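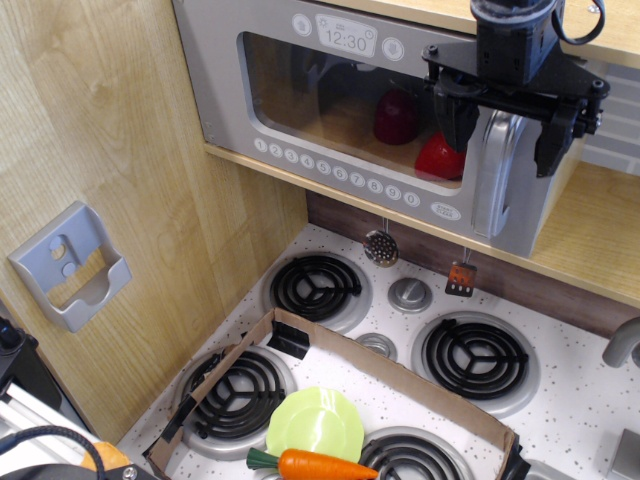
A reader in Kendton wrote to me in November that swapping brake pads is the one job anybody with a socket set can do on a lunch break, and would I please stop making it sound like surgery. Fair enough! I've done maybe a dozen sets in my driveway and only one of them made me cry.

That one was the Lucero, my old hatchback, bought with a worrying squeal and a stack of receipts held together by a hair tie. I'd ordered a set of Ileo street pads — the middle grade, nothing fancy — and figured I'd be done by 4 p.m. The front left went beautifully. The front right had a slide pin that had rusted itself into the bracket, and no amount of penetrating oil or bad language was going to shift it.

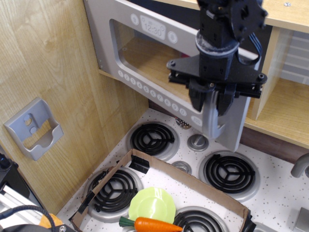
2 min read

So there I was, one side new and one side old, with the car up on a stand and the parts store closing at 6. I got a ride over, bought a whole bracket with fresh pins, and paid more for it than I had for the pads (it still stings).

Bedding them in was the fun part. I took the long empty road out toward Ziltolholm and did a run of firm slowdowns, never quite stopping, then cruised home with barely a touch of the pedal so everything could cool off. The squeal was gone and the pedal felt like it belonged to a much newer car.

My odometer log says 2,602 miles since then, and there's plenty of pad left. I pull the pins and grease them every time I rotate the tires now, and I keep the spare boots in the glovebox next to the hair tie.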